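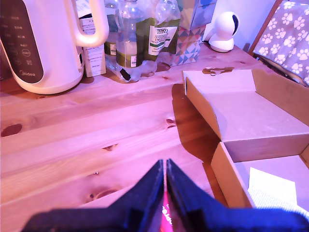
Wie oft verschickst du Kaffee?

Einmal im Monat, meistens in der ersten Hälfte. Ich röste abends ab 18 Uhr, lasse die Bohnen ein paar Tage ausgasen und bringe dann alles in einem Rutsch zur Post. Im Januar mache ich Pause, da ist bei mir Inventur und außerdem Familie.

Was kostet das Akero-Abo?

Die kleine Runde liegt bei 44 Euro im Vierteljahr, Versand innerhalb Deutschlands ist drin. Nach Österreich kommen pro Sendung vier Euro dazu, das ist einfach das Porto, daran verdiene ich nichts.

Mahlst du auch?

Kann ich machen, aber ganz ehrlich: ungern! Gemahlener Kaffee verliert so schnell an Duft, dass mir die Arbeit vorher fast leidtut. Wenn du keine Mühle hast, schreib mir bei der Bestellung dazu, womit du brühst (Kanne, Handfilter, Siebträger, was auch immer), dann stelle ich den Mahlgrad passend ein.

Welche Röstung nehme ich als Anfängerin oder Anfänger?

Plindton. Nussig, wenig Säure, verzeiht auch zu heißes Wasser. Latunness ist deutlich heller und schmeckt eher nach schwarzem Tee mit Zitrone – den lieben manche sofort und andere nie. Shahram Taheri, der mir seit dem ersten Jahr beim Verkosten hilft, trinkt übrigens nichts anderes mehr.

Brauche ich für hellen Kaffee besonderes Zubehör?

Eine Waage hilft mehr als alles andere. Ansonsten nimm, was du schon im Schrank hast, und fang mit feinerem Mahlgrad und etwas längerer Ziehzeit an.
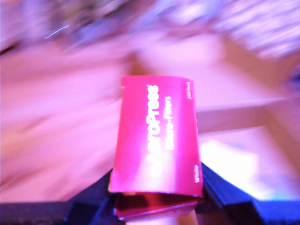 Bei Papierfiltern spüle ich vorher immer mit heißem Wasser durch, das wärmt gleich die Tasse mit an. Schmeckt es danach trotzdem noch sauer, mahl noch eine Stufe feiner und lass den Rest, wie er ist. Immer nur eine Sache ändern, sonst weißt du am Ende nicht, woran es lag.

Wie lange hält sich der Kaffee?

Am besten schmeckt er mir bis zu 45 Tage nach der Röstung. Danach ist er nicht schlecht, nur langweiliger. Tüte gut zudrücken, dunkel stellen, bitte nicht in den Kühlschrank.

Kann ich pausieren oder kündigen?

Jederzeit, eine kurze Mail reicht. Sie sollte zwei Tage vor dem Rösten bei mir sein, danach ist deine Portion schon eingeplant.

Wo kann ich vorher probieren?

Im Café Juhász steht fast immer eine meiner Sorten auf der Karte. Frag an der Theke nach Gillespie Jardine, der weiß, welche gerade in der Mühle ist.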